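**Can a local human rights office look at a complaint if the police already closed it?**

Posted by Hsin-yi Chu

Hello everybody. I moved to Jistthorpe three years ago and I am still learning how the institutions work, so please excuse me if I use the wrong names for some things.

In May my younger brother was stopped by two officers near the bus station. They held him for 19 hours and then let him go without any charge. During this time he was not allowed to call us, and he says that no one told him the reason for the stop. We received no paper when he came out. He asked for one at the desk and the officer told him that it was not necessary.

We made a written complaint to the police station. After 59 days we received a letter of one page. It says that the matter was reviewed internally and that the officers acted inside the rules. It does not say who made the review or which rules are meant.
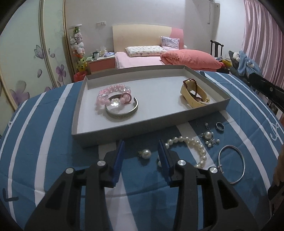 In the letter there is also one sentence that we can ask for "further review by the competent body," but the body is not named. I called the station and they gave me a number that nobody picks up. A neighbor told me that the regional ombudsman can open such a file again. Another person told me that the ombudsman only takes cases where the police did not answer at all, and we did get an answer, even if it is a poor one.

So I would like to know these things:

- Can the ombudsman accept the complaint when the police have closed it?
- Is there a time limit, and does it start from the arrest or from the letter?
- Does my brother have to sign everything himself? He is 20 and he is quite afraid of more trouble.

We do not look for money. We would like to have it written somewhere that this happened, and to know why.

---

**Jostetti**

Yes, the ombudsman can take it. A closed internal review is the usual starting point for them. The person who told you the opposite is perhaps thinking of the old procedure, where you could only complain about silence or delay.

For the time limit, look at the date on the letter and not at the date of the arrest. Keep the envelope too, if you still have it, because the postmark may be later than the date that is printed inside. I can't tell you the exact number of days for your region. When I did this for my father, the limit was printed on the back side of the complaint form, in small letters. Please get the form first and read that part before you write anything.

Your brother must sign, as he is an adult. But he can sign one authorization that lets you speak and write for him, and after that most of the letters can come to you.

Some practical things that helped us:

1. Write down the hours. When he was stopped, when he arrived at the station, when he asked for a phone call, when he left. If he does not remember the exact time, write "in the evening" and do not guess.
2. Ask for a copy of the custody register. This is a separate request and you should send it the same week.
3. Attach copies only. Never give the original letter.

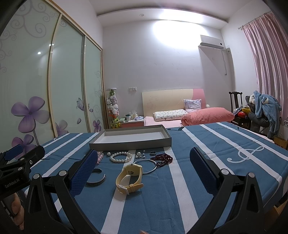

For the register they may say that it is confidential. The part about him is his own data and he has a right to see it. They can cover the names of other people with black, that is normal. If there is no entry for him at all, then this is important by itself, and you should put it at the top of your complaint.

Also write clearly that he was not given a reason and could not call the family. Put these as two separate points. We put everything into one long paragraph, and they replied only to half of it.

---

**Chien**

don't expect much. they sent me a nice letter after 7 months and nothing changed. but ok it is free so why not

---

**Etix**

I agree with Jostetti on most of it. I would only add that you don't need to choose between the ombudsman and a lawyer. The legal aid desk at the court gives a first talk without payment, and they can tell you if a court deadline is running at the same time. In many places a complaint to the ombudsman does not stop that clock, so please ask about this first.

About your brother being afraid: he can request in the first letter that his address is not passed to the station. It's not a full protection, but they do respect it normally. And keep the complaint short. The form asks for a summary of 700 words at most, and two pages of facts are read with more attention than ten pages of anger, even when the anger is fair. 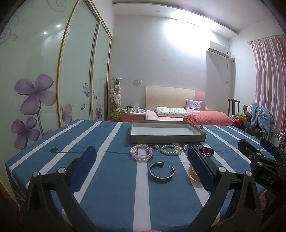

Hsin-yi Chu wrote back that she had picked up the form and found the limit on the back side, as Jostetti said, and that it counts from the date when the letter was received. She still has the envelope. Her brother has agreed to sign the authorization, and the request for the custody register is going out first. She asked if it must be sent by registered mail.

Etix replied that registered mail is not required, but it is worth the small cost. If you bring it by hand, take a second copy and ask them to stamp it with the date.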